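Saso -- Vacancies
Table and Stock Assistant (part-time, fixed term)
Location: Prallwood, ground floor workroom
Reports to: Demetrius Haddad, Stock and Rooms
Posted: January 19, 2021

Saso is looking for a part-time assistant to set out, tidy and put away small household goods on the work tables at Prallwood. The post runs to the end of May and may be extended. Hours are 20 a week, worked in 5 shifts of four hours. Start and finish times are agreed with the room lead a fortnight ahead.

The room

The tables have pine tops with the knots left showing. Several carry a raised wooden shelf, so there are two levels to lay out and clear. Coloured lighting is in use for much of the day, mostly pink to purple. Applicants should be able to tell similar goods apart under it. White light is available in the stock room next door.

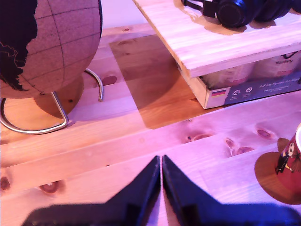

Goods are drawn from the stock room against a written list and go back to the same shelf number at the end of the shift. The present stock covers food cans, paper cups, card boxes, desk ornaments and some printed packaging in German. No knowledge of German is needed, but labels must be copied into the stock list letter for letter, including accents and capital letters.

Main duties

Lay out each table from the list. Items marked "under shelf" go under the shelf and items marked "open" go on the main surface. Where the list gives no position, the assistant chooses one and writes it down.

Cans are kept in open card trays and carried in the tray with both hands. Dented cans are put on the returns shelf and entered in Prornon, the stock record. Training in Prornon is given on the first shift and takes one hour. 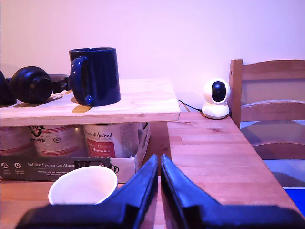 Trays with soft corners are replaced. Boxes are checked for split seams before they are stacked, and nothing is stacked more than three high.

Globes and other items on stands are lifted by the stand, with a second hand under the ball. They are wiped with a dry cloth only. Printed surfaces mark easily and should not be rubbed.

Small dark items are entered one line each, even where they are set out together on top of a box. This is the most common source of error in the stock list, and new staff are checked on it during the first week.

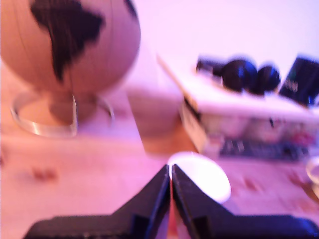
At the end of a shift the tables are cleared from the top level down, wiped along the grain and left to dry. Spills are dealt with at once and noted on the room sheet.

Paper cups are set out upright unless the list says "on side". Cups with crushed rims go to paper recycling. Spare cups are ordered in cartons of 200 and card trays in bundles of 100. The assistant tells the room lead when the last carton or bundle is opened. 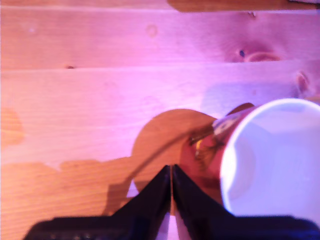
Table tops are not sanded, oiled or covered without written agreement. Scratches are reported with the table number and the plank, counted from the wall.

What we ask for

Neat handwriting and careful reading of lists. Ability to stand for up to two hours at a time and to lift ten kilograms to waist height. Previous work in a shop, kitchen, library or store is useful but not required.

Pay and terms

Paid monthly at the Saso grade 2 rate. Overalls are supplied. Lockers are in the Ñahui wing -- bring your own padlock.

How to apply

Send a CV and a note of no more than 100 words on your experience of handling stock to Demetrius Haddad, Stock and Rooms, Saso, Prallwood. Shortlisted applicants will be asked to lay out one table from a list and clear it again. Travel costs to the trial are repaid on production of a ticket.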